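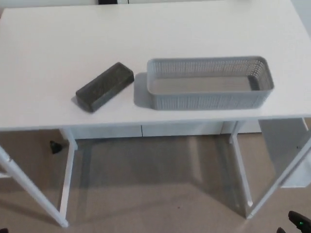
Classroom Resource Assistant (part-time)

Unau Learning Center, Long Street site

Unau Learning Center is looking for a part-time assistant to keep its classrooms and teaching supplies in order. The job is 20 hours a week, Monday to Friday, from 2:30 p.m. to 6:30 p.m. The post runs until the end of March, with a possible extension.

You will work in six classrooms and one supply room. Most of the work is done after lessons end, when the tables are cleared and supplies go back into their baskets and trays.

Duties

Clear and wipe down tabletops at the end of each session
Sort markers, erasers, scissors and glue into the storage baskets for each room
Wash empty baskets before they are refilled
Put together supply sets for the next day from the teachers' lists
Check deliveries against the order sheet and report anything missing
Move light tables and chairs when a room layout changes

What we ask for

You should be able to stand for most of a shift and lift boxes of paper. You need to read and write English well enough to follow a supply list and fill out an order form. Experience in a school, library or stockroom is useful but not required. A background check is carried out before the start date.

Pay and conditions

Pay is hourly and depends on experience. Paid training is given in the first week by Anathi Hendricks, who runs the supply room. The center is closed on public holidays. Street parking is free after 2 p.m., and the bus stops outside the main entrance.

How to apply

Send a resume and a short letter to Stella Langat, Office Manager, Unau Learning Center, 1007 Long Street. Please put "Resource Assistant" on the envelope or in the subject line. Include the names of two people we can contact for a reference.

Applications must reach us by 8th July. Interviews will be held at the center with Stella Langat and Riaan Ngcobo. Applicants who are not invited to an interview will be told by email.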